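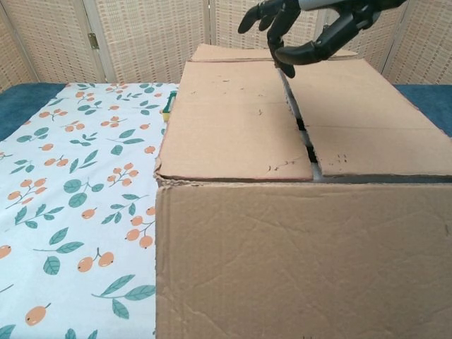
Minutes of the gripper comparison meeting, 18th September

Project: Jindgate bench trials, end effectors
Chair and minutes: Freya Goodall
Present: mechanical, controls and data groups. Apologies from purchasing.

1. Minutes of the previous meeting

Accepted with one correction. Under item 4, the cable length for the wrist connector should read 720 mm. The July figure was taken from the old drawing.

2. Hands under comparison

Two end effectors remain in the trial. Vi is the jointed, multi-finger hand in black. Nedo is the parallel gripper carried over from the Cestbridge work. The suction unit was dropped at the last meeting and will not be discussed again unless the carton task changes.

Both units mount to the same arm with the same adapter plate. Controls confirmed that the tool offset is loaded from a separate file for each hand and must be checked after every swap. One set of Nedo runs was made with the Vi offset and has been thrown out.

3. Carton task

The task is the large corrugated carton with the top flaps folded down and left unsealed. The hand comes in from the far side of the box, over the rear flap, and has to get a finger into the gap where the two flaps meet.

Mechanical reported on approach angle. With Vi, the thumb can rest near the seam while another finger stays toward the back edge of the left flap. This gives a usable starting pose. The open question is which finger should go into the gap first. Opening with the thumb needs less wrist rotation. Opening with a finger keeps the palm clear of the rear flap, which tends to stand up a little.

Nedo reaches the gap only if the jaws are turned in line with it. The jaw tips are thicker than the gap on a new carton. Thinner tips have been drawn but not cut.

It was agreed that worn cartons stay in the trial. A frayed flap edge is a fair condition and the hand should cope with it. Pen marks on the flaps do not need to be covered, but the same carton is to be used for both hands within a batch.

4. Runs and scoring

A batch is 10 runs per hand. A run counts as passed when both flaps are lifted past vertical and the carton has not been pushed off its start position. Data asked for a limit on carton movement. Mechanical will propose a number. Until then the operator records the shift in the notes column.

The log now holds 1110 entries across both hands. More than 720 of these were made before the controller update and cannot be compared directly with the later ones. Data will split the log at the update and report the two parts separately.

5. Cameras

The chest-height camera view was reviewed. It shows the top of the carton and the gap between the flaps well, and the fingers can be told apart. Only a short piece of the wrist is in view at the top, so wrist angle has to come from the joint log.

There was a discussion about the printed tablecloth. Controls would prefer a plain surface for segmentation tests. Data wants the print kept, as a patterned cloth is closer to normal use. Decision: keep the orange and green print for the carton task and use a plain cover for calibration only. The woven divider behind the table also stays.

6. Controller

Finger current limits on Vi are still set by hand before each batch. Controls will move them to the start-up file. The force reading at the thumb drifts during long sessions. Re-zero between batches, with the hand clear of the carton.

7. Actions

Controls: move current limits to the start-up file; add an offset check to the tool swap procedure.
Mechanical: cut one pair of thin tips for Nedo; propose a carton movement limit.
Data: split the log at the controller update; circulate both tables.
F. Goodall: ask Cestbridge for the original Nedo mounting drawing.

8. Any other business

The spare adapter plate is missing two screws. Mechanical to replace them from stock.

Next meeting to be set once the thin tips are ready.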